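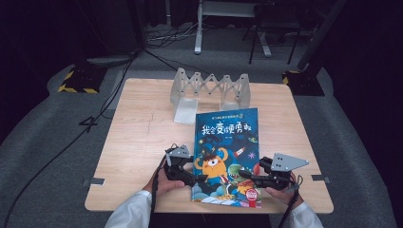
Figure 3. The picture book 我会变得更勇敢 lying on the square table, with the folding white stand behind it.

3.2 Picture books and the child's table

Of all the things a small child is asked to put away, the picture book is perhaps the one we have grown fondest of, and readers will forgive us, we hope, for lingering over it. The title in Figure 3 translates as "I will become braver", and its cover has an orange one-eyed monster with his arms up, a little rocket, and a starry sky that any four-year-old would want to look at for a good long while (we certainly did!).

In the Wollari household survey, which closed in September, 755 of the 1167 families who replied told us that books were read at a table at least as often as in bed. Theano Economou, who went through the written answers with great patience, found that parents wrote at length about covers: how a child knows a favourite by its colour well before the title can be read, and how that same colour helps it find its way back to the shelf.

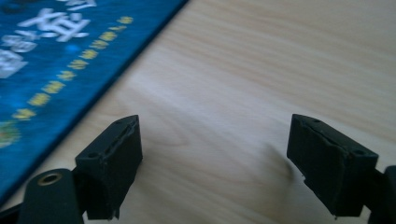
Figure 4. Blue book lying diagonally in one corner of the frame, on the wooden tabletop.

A book laid at a slant, as in Figure 4, leaves a good stretch of wood free, and we came to think of this as a fair stand-in for the family table, where a story shares its space with crayons and breakfast. Drendholm's earlier work on shelving always began with books squared up to the edge, and we would gently suggest that slanted ones deserve a place in such studies too.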